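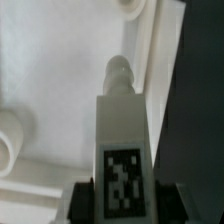
Notes for the shoe talk, 14 November 2020

Hi everybody, thanks for coming. I'm going to talk about insoles for half an hour, which my husband says is a thing only I would agree to do. (Wait for laugh. If no laugh, carry on.)

Start with the question I get every week at the store: "These shoes felt great when I bought them, so why do my feet hurt now?" Nine times out of ten I turn the shoe over, see that the outsole has plenty of life in it, then pull out the insole and it's flat as a pancake under the heel. The rubber on the bottom is made to last. The foam inside gives up much sooner, and most people never look at it.

Ask for hands: who has ever taken the insole out of their shoes? Then who has washed one?

My own rule is 300 miles for a walking shoe insole. I'm not a scientist, I just wrote mine down. I kept a notebook all through August, walked 103 miles in one pair of Mornier lace-ups, and by the end I could feel the stitching under my left big toe. So some give out way before that! Heavier walkers, hot sidewalks, people on their feet all day on concrete, all of that eats foam.

Pass around the Mornier insole and the new one. Have them press a thumb in both. The old one stays down.

Next slide.

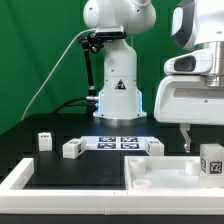

White arm on a black tabletop, green backdrop behind.

Okay, types. Keep this bit quick, I ran long at the practice.

Plain foam. Cheap, soft, lovely in the store. The Beltik ones are what I sell most of. Good for slippers, rain boots, anything you wear an hour at a time.

Gel. People love them or can't stand them. They're heavy, and in a loose shoe they slide forward and bunch up at the toes. If you do buy gel, get the full length kind and trim it.

Cork and felt. My favorites. The Elo cork pair feels like a board for the first week, I won't lie to you, then it settles to your foot and you forget it's there. Don't dry cork on a radiator. I have cracked 2 pairs doing exactly that and I should know better.

Trimming. Demo this with the big scissors. Lay the old insole on top of the new one, heels lined up, draw around the toe, cut on the outside of the line. Try it in the shoe. Cut again if you need to. Everybody cuts too much off the first time, me included.

Story about Myung-ja Yoon's clogs goes in here. She came in wanting a bigger size, and all she had was an extra insole stuck on top of the old one, so her heel was popping out the back. We pulled one layer and the clogs fit fine. I lost a sale and she has sent me half her choir since. Moral: take the old one OUT before you put the new one in, unless it's glued down.

If it's glued, use a thin one on top or take it to a repair shop. Please don't go at it with a butter knife.

Money part. Somebody always asks. I've seen custom pairs at 110 dollars, and for some feet that is money well spent, but try a decent off-the-shelf pair first. If you have numbness or a sore that won't heal, skip me and see your doctor.

Questions. Carol Garside has the microphone for the back rows. If it goes quiet, ask what everyone is wearing today and who wants theirs checked.

Remember to get the Mornier insole back before they leave!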